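Flat Storage for Printed Cloth Bags

By Brenda Painemal

The cloth bag is the least planned item in most hall closets. At Grulcombe, the housewares shop Vichien Rattanakul runs in Lerkport, the staff fold 18 of them a day for the display shelf, and the method carries over to a home drawer without changes.

Flattening comes first. The bag is laid on a hard surface at table height and pressed outward from the center with the palm. Straps are pulled straight before any fold is made. A strap trapped under a panel leaves a ridge, and the ridge sets after a few weeks under weight.

Printed bags need more care than plain ones. Large areas of solid color can be stiffer than the cloth around them and tend to crack along a sharp fold. Rattanakul places the fold line in unprinted cloth where the design allows it. Where it does not, he rolls the bag loosely.

The finished packet should be 11 inches wide or less to stand upright in a standard drawer. Eleni Stoyanova, who fits closets for Plukholm, sets the divider height just below the top of the packet so that the print stays readable from above.

White cloth with large green and orange-yellow shapes, creased and partly folded over on itself:
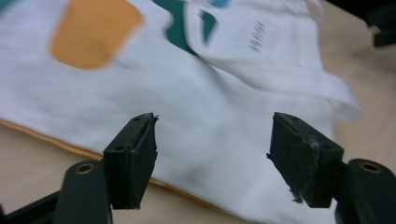

Washing Before Storage

Cold water, inside out, no softener. Dry the bag flat and leave the straps untied.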